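Stunham Doorway Grip Rig
Price: $198, mounting screws included
Reviewed for the shop by Rosalía Escobar

We put off stocking this for a while. Every obstacle race season brings another gadget that promises to get you across the monkey bars, and most of them end up in the garage behind the eskies. The Stunham is a steel bar with two hanging ropes and a pair of rotating cannonball holds, and it bolts over a door frame. It will make your grip stronger if you hang off it often. So will a tree branch.

What you get for the extra money is variety and a bar that doesn't spin when you don't want it to. The maker's leaflet says "race-ready in 19 days". We asked where that number came from and are still waiting.
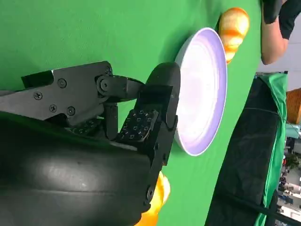 Chalk is sold separately, and I'd hold off on the branded tub. The block stuff from any climbing gym is cheaper and lasts longer on the cannonballs, which are the slipperiest part of the kit. Crush it at home and tip it onto a plain round plate like the white one on the green tabletop, then press your fingertips in before each hang. The tub does the same job with a lid.

The ropes are the part I like. They're thick, they fray a bit at the knot, and they feel close to what you'll meet on a muddy course at kilometre three when your forearms have already gone. The cannonballs come in black or grey. The colour makes no difference, whatever the leaflet says about "visual focus".

Estíbaliz Cifuentes, who coaches the Saturday group, ran hers for a full winter and had one complaint: the foam pads compress and leave a mark on painted timber. Put an old bit of towel underneath.

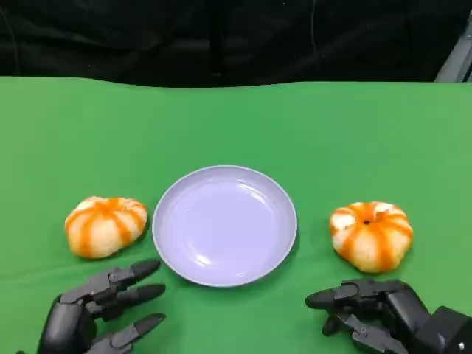
Specifications
Maximum user weight: 90 kg
Bar: powder-coated steel
Fits: standard internal door frames, timber only
Assembly: one person, one Allen key (supplied, and not a good one)
Warranty: 1000 hours of use, though how anyone would log that is beyond me

Compared with the Vivar and the Azar
The Vivar is lighter and folds flat, but the holds are fixed, so you miss out on swapping ropes for cannonballs. The Azar is sturdier and costs more — probably worth it if you're heavier or have two teenagers in the house. We no longer carry the Hiltis.

Next delivery is due in June. Returns accepted if the bar hasn't been drilled in.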